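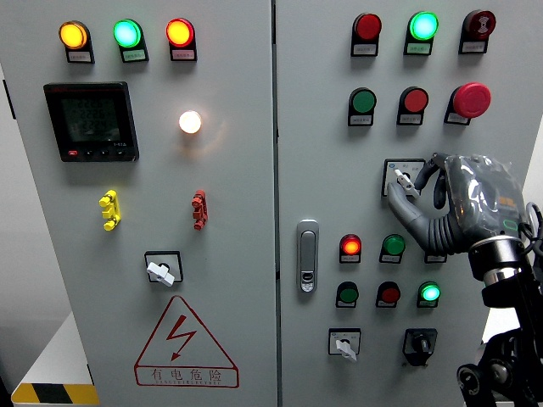 Hand on the right-door selector, practice cabinet at Trarncombe

Five-finger hand vs two-jaw gripper for panel work

rtolentino wrote:
Jun 28, 2026
We've had the Stillitz hand on the arm for a fortnight and I'm still not convinced. Everyone who walks past says how good it looks with the fingers round the lever. Fine, but I've got a Prado two-jaw in the cupboard that costs a lot less and turns the same selector. What am I paying for?

kassab_z wrote:
Buttons. Try pressing a flush green one with a parallel jaw when there's a lamp right next to it. You end up closing the jaws and poking with the lot.

rtolentino wrote:
Which works. I did 281 presses that way in December and missed two. The hand has missed more than that, and I have to set the finger pose first. The one I don't trust is the e-stop. It sticks out further than anything else on the door, so you'd think it was the easy one, but from the right the index finger comes in level with the edge of the mushroom head and you're relying on the wrist to sort it out.
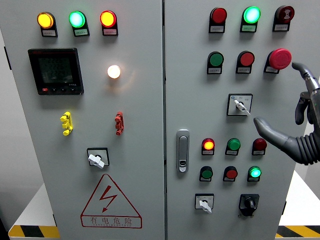

If the approach is a bit off you get a sideways shove on the collar and no press. A closed jaw is a blunt lump and doesn't care much. I'd want to see the hand do it with the head camera only, no taught positions, before I believed any of the Drolbridge write-up.

ruben_b wrote:
Disagree. You're blaming the hand for your calibration. We had the same sideways thing and it was the camera mount, nearly 4 mm out at the panel.

rtolentino wrote:
Checked the mount twice. Will check again, but the jaw runs off the same camera and the same numbers.

jonalyn wrote:
Are you still wrapping it in plastic? Ours slipped on the white levers until we left the fingers bare - the back of the hand can stay covered.

rtolentino wrote:
Fingers are bare already. Grip on the lever isn't my complaint.

kassab_z wrote:
Then post both sets of misses, same five controls, same speed. Otherwise it's just your December against your June.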